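Kameren Hand-Held Gripper Set
Set-up Guide
Section 4: Preparing the Room and the Operator

4.1 Before you begin

This section applies to the two-gripper set supplied with the head camera. It should be read in full before the grippers are switched on for the first time. The unpacking and charging of the parts is covered in Section 3 and is not repeated in this section.

The work should be carried out by two persons: an operator, who wears the head camera and holds the grippers, and an assistant, who checks the picture from each camera and keeps the record sheet. Both should have completed the Lornalport introductory course or an equivalent course approved by the organisation that holds the licence.

Allow 90 minutes for the first set-up in a new room. Later sessions in the same room will normally take much less time, provided that the floor marks have been left in place.

4.2 Choosing and preparing the room

1. Select a room with a level floor and even lighting. Daylight may be used, but strong sun falling directly on the marker cubes will reduce the quality of tracking. Lower the blinds where necessary.

2. Clear the area in which the operator will walk and bend. Bags and coats should be moved to a shelf, ledge or chair outside this area.

3. Route cables along the edge of the working area wherever possible. Where a cable must cross the floor, cover it with a suitable cable strip.

4. Identify any mirror, glass panel or polished metal trim near the working area. A marker cube seen in a reflection can be read by the software as a second cube. Cover the surface or turn the working area away from it.

5. Mark the limits of the task on the floor with coloured tape. An L-shaped mark is preferred to a single strip, as it shows both the position and the direction of the corner.

Note: Tape marks should remain in place until the whole series has been recorded. If a mark is lifted or moved, treat the room as a new room and begin again from step 1.

4.3 Fitting the head camera

1. Loosen the head strap fully and place it over the operator's head. It may be worn over a cap.

2. Position the camera at the front of the head and tilt it downwards. The operator should look at the floor one pace ahead while the assistant checks that both hands are in view.

3. Tighten the strap until the camera no longer moves when the operator bends forward. The strap should be firm but should cause no discomfort.

Caution: The head camera projects forward of the face. Operators should take care when leaning over desks or near another person's head.

4.4 Checking the grippers

1. Examine the finger pads of each gripper. The textured surface should be clean and free from tears. Wipe the pads with a dry cloth - do not use solvents of any kind.

2. Close and release each gripper several times. The two pads should meet evenly and open again without sticking. Report any scraping sound to the service desk before continuing.

3. Confirm that the marker cube is seated squarely on its mount. No face of the cube should be scratched, creased or covered by tape.

4. Place each gripper in turn on a stable surface and switch it on. Wait until the software lists the unit by name before switching on the second.

5. Take up both grippers, one in each hand, and hold them forward at a comfortable height. Confirm with the assistant that pictures are being received from the gripper cameras and from the head camera. 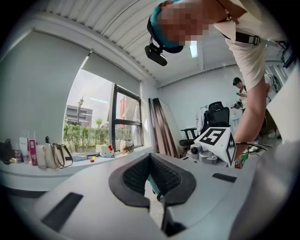
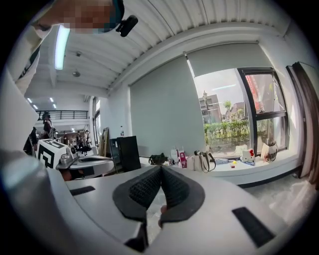
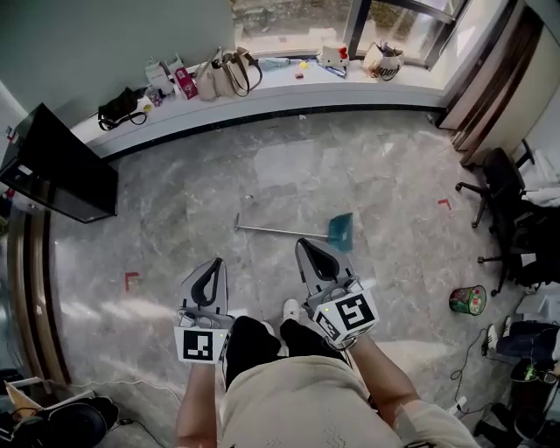
6. Hold this position for eight seconds while the software sets its starting point. The operator should keep the head still and should not speak to the assistant during this time.

7. If the software reports that a cube has been lost, lower both grippers, wait for the message to clear and repeat from step 5. Should the fault occur a third time, return to step 4 of Section 4.2 and inspect the room again for reflections.

4.5 First recording

1. Choose a simple task using one object of everyday size. Tasks involving liquids, sharp edges or heat must not be attempted with this set.

2. The assistant enters the name of the task and starts the recording. The operator begins only when the assistant gives the word.

3. Carry out the task at a steady pace. Sudden turns of the wrist may hide the cube from view and should be avoided.

4. At the end of the task, return both grippers to the starting position and remain still until the assistant stops the recording.

5. Play back the recording from each camera before going on to the next. A fault found at this stage can be put right at once; a fault found after the series is complete may require every recording to be made again.

Note: The internal store holds some 579 short recordings. Files should be copied to the main computer at the end of each working day and the store cleared by the assistant.

4.6 Rest periods and storage

Operators should put down the grippers and remove the head camera at regular intervals. Any operator who feels strain in the wrist, neck or shoulder must stop work and inform the assistant.

When work has finished, switch off both grippers and return them to the case with the marker cubes facing upwards. The pads must not be left pressed together during storage.

Fault messages are listed in Section 5.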